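Print this page | E-mail this page

Situra: progress report to the fund
7 Dec 2025

I'd got as far as the bus company accounts when I last wrote, so I'll pick it up from there. You're paying me to find out what Skustolthorpe and Stutbridge councils have signed up to under their long private finance deals, and to put it in words a normal ratepayer can follow. It's going better than I feared in the spring, though I'm behind on one part (see further down).

Where the reading has got to

I now have almost 220 documents on the shelf, most of them from Stutbridge, which is a lot more open than its neighbour once you find the right desk. The big one is the Cirillo contract for the ring road and its lighting. It runs for 40 years! I read the whole payment schedule twice and then the appendices, and I'm fairly sure the yearly charge goes up with prices even in years when the road isn't resurfaced. I've asked the council to tell me if I've misread it. They've said they'll reply, and I've put their holding answer on the site in full.
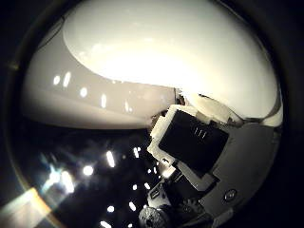
White finger over a black pad

Skustolthorpe has been slower. I put in 8 requests and had proper answers to two of them. The rest came back as "commercially sensitive", including one asking what the council pays to have a gate painted — I've appealed that one, and I enjoyed writing the appeal more than I should have. The councillors themselves are friendlier than the paperwork. Several from both main parties have rung me back, and the ones who voted for the deal are as keen as anyone to know what they voted for.

What's on the site

The plain guide to who pays what went up in October and people do seem to be reading it, going by the letters. I've had a good few from residents who thought the ring road was paid for by Brussels years ago, or by London, or by the lottery. I've added a page on that, with the old grant letters next to the loan papers so you can see which pot covered which bit of tarmac. 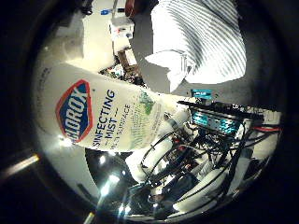

I also rewrote the glossary after a reader complained that "unitary charge" was explained using three other terms she didn't know. Fair enough. It's shorter now, and I've taken out the flow chart, which even I couldn't follow.

The part I'm behind on is the comparison with ordinary public borrowing. I need the interest rates from the year of signing and Skustolthorpe won't say what it was quoted. I can do it with published rates, only it'll be rougher, and I'd want to say so at the top of the page in big letters.
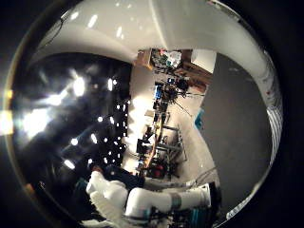
Money and what's next

Spending is within the budget we agreed. Copying cost more than I'd allowed and travel cost less (Stutbridge let me read at home in the end, bless them). I'd like to move the leftover travel money across to cover the appeal, if you're happy with that.

After that it's the comparison, then the school buildings deal, and a public meeting in each town once I have figures I'd be willing to defend out loud. Drop me a line about the travel money when you can, as the appeal papers need to go in soon.

Print this page | E-mail this page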